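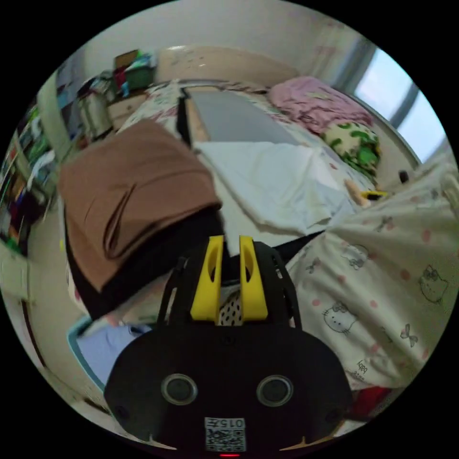
ok so we finally wrote down rules for home sessions with the handheld grippers. 3 pages, was 21. thread

rule one: log the number on the gripper label before you touch anything. two units look the same at 7am, and then a whole folder has the wrong calibration. ask me about May

rule two: don't tidy. real bedrooms have blankets on top of blankets and the policy needs to see that. you can move meds, mail, anything with a name on it – write down that you did

rule three: fabric gets a slow close. finger pads all the way shut, hold, then lift. 49 clips from the Grevby batch got tossed becuase people were snatching

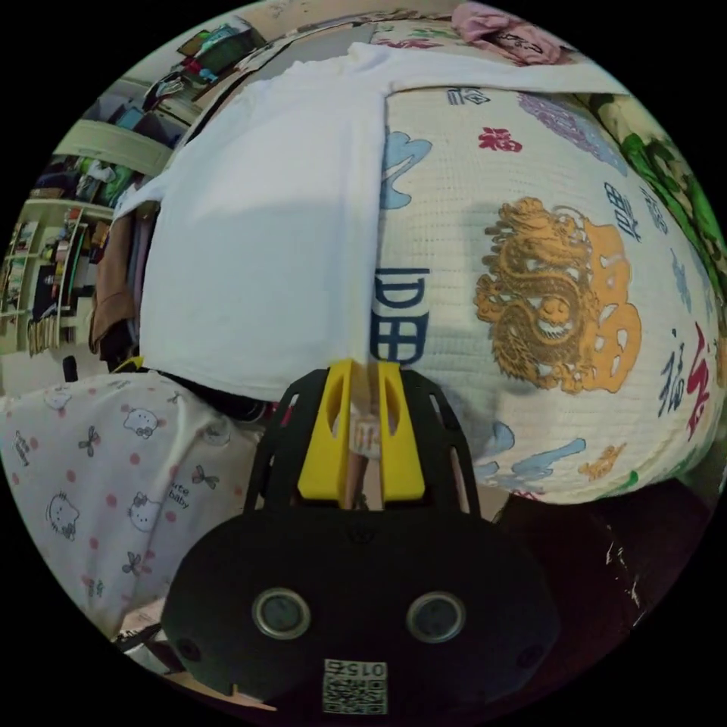

Radoslava Zeman: slow close is fine but put a number on it, my slow is not your slow

fair. going in the next version as 2 seconds from first contact to closed. Nutik folks were already doing nearly that

rule four: consent covers the room, not only the person. kids' stuff, screens, phones. if a screen is lit, flag the clip. Yamila Garrido checks every flag before upload and she can say no, no arguing

rule five: a bad grasp stays in. mark it as failed, do not redo it and delete the first one. this is the one people break most 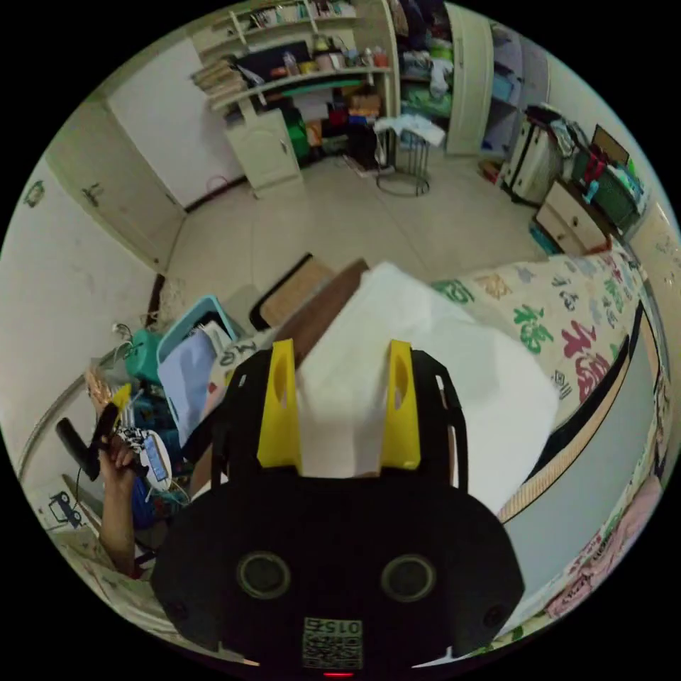 White plastic next to the bed, phone screen lit. Flag it.

still open: who signs off when its a shared room? Hinus says everybody who sleeps there. I think so too, want it in writing tho

comments open til the end of the month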